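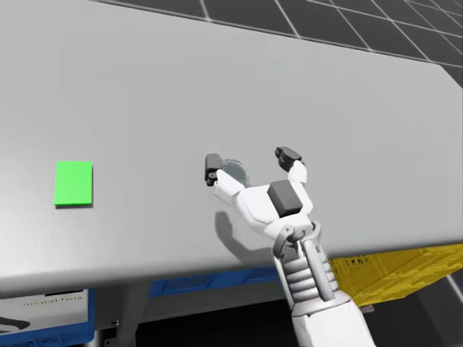

Workroom inspection checklist — Tevwood building, ground floor

Date: 1 March 2026
Area: assembly room and rear corridor
Inspected by: Conenik Site Safety
Previous inspection: June

1. Exits and walkways

1.1 Exit door opens fully from inside. Pass.
1.2 Corridor clear to full width. Fail. Flattened cartons stacked beside the meter cupboard. Remove within 5 days.
1.3 Exit sign lit on mains and on battery. Pass. Battery held for 30 minutes on test.

2. Fire equipment

2.1 Extinguisher gauge in green zone. Pass.
2.2 Extinguisher tag current. Fail. Tag is water-stained and the last punch mark can't be read. Wanigasekara to re-tag.
2.3 Fire blanket within reach of kitchenette stove. Pass — bracket has been lowered as asked. 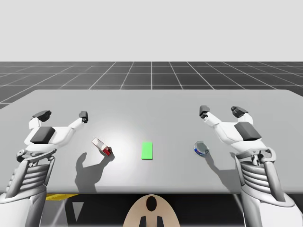
Bench and floor condition were checked under section 3. Bench edges were checked by hand for chips and lifting, and the floor for trip points at every change of level. Keep small items spaced apart across the middle of the bench, as the three objects on the grey tabletop are, so that each can be picked up without disturbing the next. Fasteners and offcuts go in lidded tubs at the end of shift.

3.1 Bench stable under load. Pass.
3.2 Floor free of trip points. Fail. Threshold strip at the store door has lifted at one end. Refix, do not tape.
3.3 Lighting at bench height. Pass, though one tube near the sink flickers on start-up.

4. Noise and air

4.1 Noise at operator position with compressor running: 74 dB(A). Pass.
4.2 Extraction filter. Over 5 months old. Replace with the Urketden panel type already in stores.

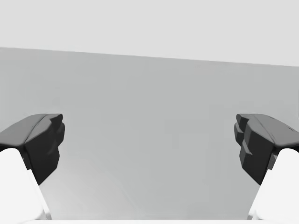
Grey work surface, with nothing held between the fingers.

5. Follow-up

Items 1.2, 2.2 and 3.2 remain open. Item 4.2 can be closed on receipt of the filter change record. Send records to the Conenik office with the item number in the subject line.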